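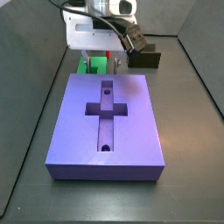

Chez Bellulau, on arrive à huit heures, on pose son café loin de la table — on y tient — et l'on recommence les mêmes gestes que la veille. Le projet Lullarus apprend à un bras robotisé à assembler des pièces toutes simples, et il lui faut pour cela des exemples, beaucoup d'exemples, guidés par une main humaine patiente et parfois un peu lasse. Une bonne matinée en donne 103, hésitations comprises, car on garde volontiers celles où la pince se reprend.

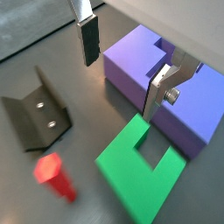

Combien de personnes faut-il pour une séance ?
Il en faut 2 : l'une guide le bras, l'autre replace les pièces et note les essais.

On change de rôle toutes les 20 minutes, et je vous assure que l'on voit vite la différence dans les trajectoires ! J'ai tenu les commandes à mon tour, un après-midi de février, avec une maladresse que l'équipe a eu la gentillesse d'enregistrer quand même — mes essais portent une étiquette à part, et ils y resteront.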